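January, late evening

Second full day on the shelf set at Fallside. Writing this down before I lose the order of it.

The question is still the narrow one: does a policy trained on two-handed demonstrations care whether the operator's start position varied, or only whether the object positions did. Rhonda Ouellet thinks start position matters more than anyone gives it credit for. I thought the object layout would dominate. The plan gives us 300 demonstrations with a fixed start mark on the floor and 498 with the start left free, and the comparison is run on a subset matched for size. The odd number is what remained of the free set after the tracking filter.

Task as written in the protocol: approach the shelf unit from open floor, reach the upper shelf with both grippers, take the box with one, steady the neighboring item with the other, set the box down again on the paper at the left. The cup is a distractor and stays on the shelf throughout. A touch on the cup is logged but does not void the take.

Most of the morning went to the localization check. Each hand-held gripper has its own camera, and the pose of the second gripper is recovered partly from its square marker when it enters the view of the first. If the marker drops out for more than 30 consecutive samples, we fall back to the inertial estimate and flag the segment. Bright tubes and a glossy floor are hard on the visual tracker. Reflections shift as the operator walks, and some of them get picked up as features. Gill, our filtering script, rejects those by height above the floor plane, which works as long as the floor plane itself is estimated correctly. Yesterday it was tilted for one whole block. I reran that block with the plane fixed from the calibration walk and the drift went down to something I can live with.

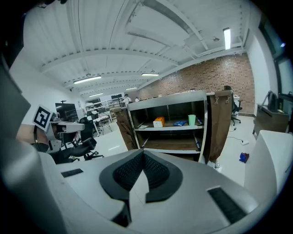

Rhonda's objection, sent over at lunch, was that fixing the plane by hand in one block and estimating it in the others makes the blocks incomparable, and that I should either fix it everywhere or throw the block out. She also asked whether the free-start set simply contains longer approaches, in which case any gain could come from more frames and have no connection to variety.

Both points are fair. I fixed the plane everywhere, which cost the rest of the afternoon in reprocessing. On the second one I don't have a clean answer. I can trim every approach to the same length before contact, but that removes part of what the free start is supposed to provide. I will train both versions, trimmed and untrimmed, and report both.

Early result, from the untrimmed version only: the free-start policy reaches the box from positions outside the training marks more often than the fixed-start one does. Once a finger is on the box the two look alike. The failures differ too. The fixed-start policy tends to stop short and hover. The free-start one commits and sometimes comes in too low, toward the lower shelf. I have watched only 6 of those closely, so no claim yet about why.

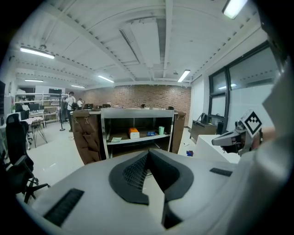 The low approaches may be a depth problem. The wide lens compresses the distance between the shelf edge and the objects behind it, and the two shelves end up close together in the image when the gripper is still far out. If that is the cause, trimming should reduce the low approaches, as the far frames would be gone. That gives the trimmed run a second purpose and I have added it to the protocol as a separate measure.

Other items:

Trelletti rig firmware is one version behind on the left unit. Leave it alone until the set is closed.

Time sync between left and right held through the whole day. No resync needed after the battery change.

Renamed the layout files. Old names had the shelf side reversed relative to the operator, and it confused me twice.

The Trevness draft needs the method section first. I will write the filter description while the numbers are fresh and leave the results table blank.

Trimmed run started at 9:40 pm. Evaluation order is randomized this time, with the seed written in the log. Tomorrow: check the loss curves, then score the low approaches with the policy labels hidden.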